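The woman who looks after the bathrooms at Jurside

Jurside is a guesthouse with a long corridor on each floor and a bathroom for every room. The head housekeeper has worked there since the building reopened, and before that she spent several years at the Valach, a bigger hotel across the river. She asked not to be named, as she says her family would never let her hear the end of it. We met at half past ten, when the first rooms had been vacated and the laundry was already going.

She starts with the bathroom and leaves the bedroom until afterwards. "People think the bed is the big job," she says. "A bed takes me a few minutes. It's the bathroom they look at closely, and they look at it sitting down, with nothing else to do."

The bathrooms at Jurside are narrow, and she says you have to work out an order and stick to it. Hers begins at the shower and comes back towards the way out, with the floor last. She learned it at the Valach, where the rooms were larger and you could get away with wandering about. "In these ones, if you do the floor too early you're standing on it for the rest of the job."

The laundry handles 1,320 towels in a normal week and 2,000 in August. All of them are white. The owners tried a grey set from Naseri a few years ago and she sent a good many of them back to the store cupboard within a season. They hid small marks well enough, she says, but they faded at different speeds, and a pair would stop matching. "With white you know where you are. It's clean or it goes back in the wash."

She is particular about folding. A bath towel is folded in thirds lengthways and then in half twice, with the fold facing the guest. Hand towels are done the same way, so that they sit neatly on top. New starters get a morning of nothing but towels before they are given a room. Some find this dull and tell her so. "I found it dull as well," she says.

I asked which surface gives her the most trouble, expecting her to say glass. She said stone. The owners chose marble for the counters, and she would have picked something else. Anything acidic will mark it, and that rules out most of what is sold for limescale. She uses a neutral cleaner from Boltano, well diluted, and a dry cloth straight afterwards. Guests leave perfume and toothpaste on it overnight and there is not much to be done about that.

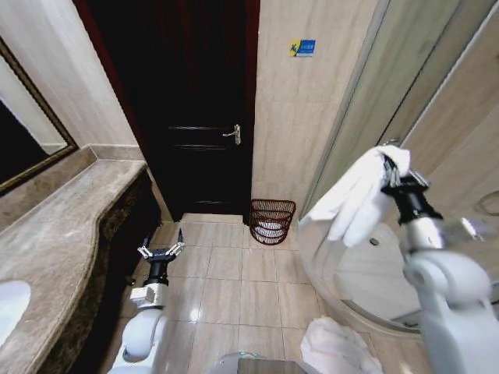

Photo: Jurside

Glass comes second. She wipes the shower panels from the top down and then goes over the metal with a separate cloth. Curved panels take longer than flat ones, in her view, as a squeegee never sits quite flush and you end up finishing by hand. Mirrors she does twice - once when she comes in and once just before she leaves.

The bins are wicker, and those she likes. They are light and they don't clang on the tiles. Dust gets into the weave, so every few weeks they are all taken down to the yard and gone over with a soft brush.

She has 40 minutes for a full room and is usually out in less. What slows her down is the things guests leave behind. Chargers are the most common, then single earrings. Everything goes into an envelope with the room number on it and is kept for three months.

Before I left I asked whether she cleans the same way at home. She said her own bathroom has a plastic counter and a blue bath mat, and that her husband does it.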